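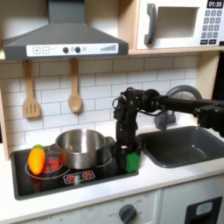 # Rendundale Recipe Cards

Transcriptions of 470 handwritten and typed recipe cards from households in and near Rendundale. The cards were typed up by hand, checked against the scans, and split into plain-text fields. The scans themselves are not in this repository (see "What is not included").

Last updated 29 August 2022.

## What's in the folder

```
cards/ one text file per card
tables/
 cards.csv one row per card
 lines.csv one row per ingredient line
 terms.csv glossary of local words and old measures
notes/ reading notes, kept by box
CHANGES.md
LICENSE
```

Files in `cards/` are named by box and card number, so `urq-014.txt` is the fourteenth card in the Urquhart box. Card numbers follow the order in which the cards were found. Several owners filed their cards in an order we could not work out, and we didn't want to lose it by sorting.

Everything is UTF-8 with Unix line endings. If fractions come out as garbage in your spreadsheet program, set the encoding by hand on import.

## Where the cards come from

The cards come from two main boxes and a set of loose cards.

**Urquhart box.** A tin file box with tab dividers, mostly cakes, pickles and preserves. The majority of these cards are in one hand. Many are copied from newspaper columns, and a few still had the clipping glued to the back. Where the clipping and the card disagree, we transcribed the card and put the clipping in the notes.

**Bamance box.** A wooden drawer from a boarding house on Bamance Road. These are working cards, with quantities for a full table, and they have more corrections than anything else in the set. Expect crossed-out numbers. A card might say "feeds 9" in pencil over an older figure in ink.

**Loose cards.** Single cards lent to us in March after a notice went up at the library. They have the prefix `lse`. We know less about these. Some have a name in the corner, which we left out.

The three groups should not be treated as one sample. The Urquhart box leans heavily toward sweet things because that is what its owner wrote down. Plain dinners hardly appear in it, and it would be a mistake to conclude that the household didn't eat them.

## Fields in `cards.csv`

| Field | Meaning |
|---|---|
| `card_id` | Box prefix and number |
| `title` | Title as written, spelling kept |
| `title_std` | Title in modern spelling |
| `kind` | One of: bread, cake, cookie, pie, pickle, jam, meat, vegetable, soup, drink, other |
| `hand` | Letter code for the handwriting, or `typed` |
| `servings` | Number if stated, otherwise blank |
| `oven` | Oven setting as written, for example `mod.` or `350` |
| `source` | Source written on the card, if any |
| `damage` | `none`, `light`, `heavy` |
| `checked` | `y` if a second reader went over it |

`hand` codes are only good within one box. Hand B in the Urquhart box and hand B in the Bamance box are different people as far as we can tell.

## Fields in `lines.csv`

| Field | Meaning |
|---|---|
| `card_id` | Matches `cards.csv` |
| `line_no` | Order on the card |
| `raw` | The whole line as written |
| `qty` | Quantity as a decimal, blank if none |
| `unit` | Unit in standard form |
| `item` | Ingredient in standard form |
| `uncertain` | `y` if any part of the line is a guess |

A typical row:

```
urq-031,4,"butter size of an egg",,egg-size,butter,n
```

We did not turn "butter size of an egg" into a weight. The glossary lists what various old cookbooks say it means, and they don't agree. The same goes for teacups, coffee cups, wineglasses and "a nickel's worth of yeast."

## How the text was made

Each card was scanned on both sides and typed by one reader. A second reader compared the typing with the scan and marked differences. When the two could not settle on a word, the word went in square brackets with a question mark, like `[suet?]`. An unreadable word is `[...]`, whatever its length.

The ingredient lines were then split with Wadico, a small script we wrote for the purpose. It handles ordinary lines well ("2 c. flour, sifted") and does badly on lines holding two ingredients ("salt and soda, 1 tsp each"). Those were fixed by hand. If you find one that wasn't, please report it.

Wadico is not part of this repository. It has our box names written into it in several places and would need cleaning up before anyone else could run it.

### Spelling

The `raw` and `title` fields keep the spelling of the card, including "choclate," "vinager" and three ways of writing "meringue." The `_std` and `item` fields use current American spelling. Please don't send corrections to the raw fields unless the scan shows something different from what we typed.

### Abbreviations

A capital T was read as tablespoon and a small t as teaspoon where the writer clearly made a difference between them. One writer in the Bamance box did not. All lines in that hand with a T of either size are marked uncertain, even when the amount seems obvious. A cup of flour with one T of salt is probably a teaspoon, but "probably" was happening too often for us to fill it in.

### Crossed-out text

Crossed-out words are kept between tildes in the card files:

```
Bake in ~hot~ mod. oven till it shrinks from pan
```

They are left out of the tables.

## Oven settings

People ask about this field more than any other, so it gets its own section.
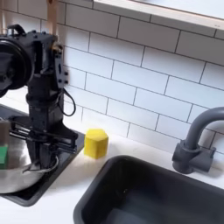

*Black arm, tan wooden rod at the top.*

Cards without a number use words: slow, moderate, quick, hot, and in one case "fierce." We kept the words. There is a lookup in `terms.csv` with a range for each, and the ranges overlap. If you need one number per card for your own work, pick a rule and say what it is.

Some cards give a number with no scale. All of them make sense as Fahrenheit and we have treated them that way. The lowest is 200, on a card for drying apple slices. Cards that say only "bake" or "bake till done" have a blank in this field, as do cards for things that aren't baked. Use `kind` together with `oven` if you need to tell the two cases apart, and expect a few that still can't be sorted out.

Baking time isn't a field. It is in the card text when given. We started a column for it and dropped it because so many cards give two times, or a time and a test ("40 min. or when straw comes clean").

## What is not included

- **Scans.** The owners of the Bamance box asked that pictures of the cards stay off the internet.
- **Names and addresses.** Removed from all fields. A recipe title such as "Aunt's Brown Bread" stays. Titles with a full name were shortened.
- **27 cards held back.** Some carry private notes on the reverse, and others are plain copies of pages from cookbooks still in print. Their numbers are skipped in the sequence, so gaps in `card_id` are expected. They are not part of the 470.
- **Shopping lists and letters** found between the cards.

## Known problems

- The `kind` field was filled in by different people at different times. The line between cake and bread is not steady. Gingerbread turns up in both.
- "Soda" is baking soda in nearly every case. On one drink card it is clearly soda water. The `item` field is right there, but a search on `raw` will mix them.
- Shared recipes appear more than once. Several cards for bread-and-butter pickles match almost word for word across the two boxes. We did not mark duplicates.
- Heavy damage is mostly grease and water along the lower edge, so the last lines of the method are lost more often than the ingredients.
- `servings` is blank for most of the Urquhart cards.
- Two-sided cards are joined with a line reading `--- over ---`. A few typists used `(over)`, and not all of those have been changed.

## A warning about cooking from this

These are records of what was written down. They have not been tested, and some of the canning and pickling directions are unsafe by current standards. Open-kettle canning, wax seals on jam and low-vinegar pickles all appear in the set. Check any preserving recipe against current guidance before you use it. The same applies to cards that call for raw eggs, and to the one for curing ham.

## Uses

The set has been used for a library display, for a class on reading old handwriting, and for looking at when shortening takes the place of lard in local baking. That last one is harder than it sounds, since few cards are dated and a writer might swap the word without copying out a new card.

It is too small for training a general recipe parser. It could serve as a test set for one, if you want messy input with known answers. Leave out lines marked uncertain when scoring.

## License

The tables, glossary and notes are under CC BY 4.0. We make no claim on the recipes. Credit as "Rendundale Recipe Cards" with the date at the top of this file.

## Reporting errors

Open an issue with the card ID and the line as you think it should read. One card per issue is easiest for us. We go back to the scan each time, and the boxes are worked through in turn, so a fix can take a while to show up. Changes are listed by card in `CHANGES.md`.

If you have cards from the area and would lend them for scanning, ask at the library desk in Rendundale. Please leave them in the order you found them, and don't remove tape or pull apart cards that are stuck together.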